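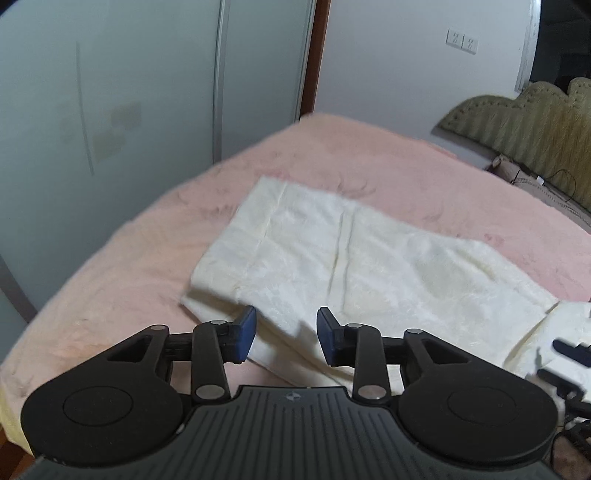 1. The Matter of the Second Fold

The Office of Planning Software at Westier received the complaint on 6 December 2020. It had been filed by the planner itself, under the heading Garment, White, Large.

Meenakshi Iyer, Deputy Examiner, read it twice. The planner stated that it had studied 1,000 folds and could find no rule for where a person chose to begin. It requested a rule.

She referred the request to Malcolm Treloar, who had written the grasp model in October. Mr. Treloar replied in writing that the model ranked 70 possible grasp points on each cloth and that the planner was free to take the first. The planner answered that it had done so, and that the trousers had been folded correctly and without conviction.

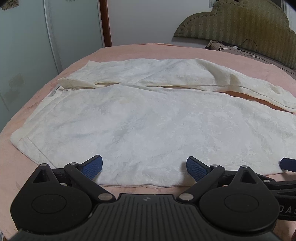 2. The Finding

The Examiner ruled that the waistband was a lawful place to begin. So was either leg. The planner was granted a pause of three seconds before each fold, to be used as it saw fit.

It acknowledged the ruling and asked whether the pause could be longer for white cloth. The question was entered in the record, and Ms. Iyer went home to her own laundry.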